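Right, gripper thread, part who knows. Bench in the shared workshop, kettle on, got till 9 before they lock up

Quick catch up for new people: building a hand-held gripper so I can teach the arm at home (the arm is called Figueroa, don't ask) to pick up floppy stuff. Hard things it can do. Mugs fine. Bags, hopeless

Fingers reprinted in August. Black again, becuase that's what was on the spool. Brass inserts gone in straighter this time, iron at a lower heat and a LOT more patience

Old fingers had self tappers straight into the print. Lasted 21 grabs then the thread went. Never again

Film tests today. Thin see-through stuff is the worst, it slides, it clings, the arm's software thinks it's not there at all 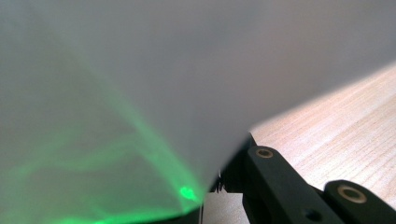

Ifor Dafis: have you tried softer pads before you go messing with the software again? Mine dropped everything till I stuck bike inner tube on the tips

Good shout Ifor. Not tried inner tube. Had silicone on the last pair and it peeled off in a week, glue was rubbish. There's a dead tube in the shed so that's tomorrow sorted

Numbers for those who like numbers. 32 tries at lifting a single sheet off the bench, edge first. Got it up and held it for a slow count of five on about half. I'm calling that good

Fails are nearly all the same fail. One finger gets under, other one shoves the sheet along insted of closing on it. Think the tips are too round. Might file a flat on one and leave the other alone

Recordings so far: 1,396 clips on the drive. Want to train on the lot this weekend if the old PC doesn't cook itself. Last go the fan sounded like a hairdryer and I gave up at 400

Cost question from earlier: fingers pennies, inserts a few quid a bag, servo for the arm end is the pricey bit. Mine's a secondhand Prirnex, bit of slop in it but fine

Files going up once I've fixed the hole spacing, it's half a mil out and I've been bodging it with a drill. Seren Yorath wants a left handed one so will do both

Lights going off, packing up. Inner tube results tomorrow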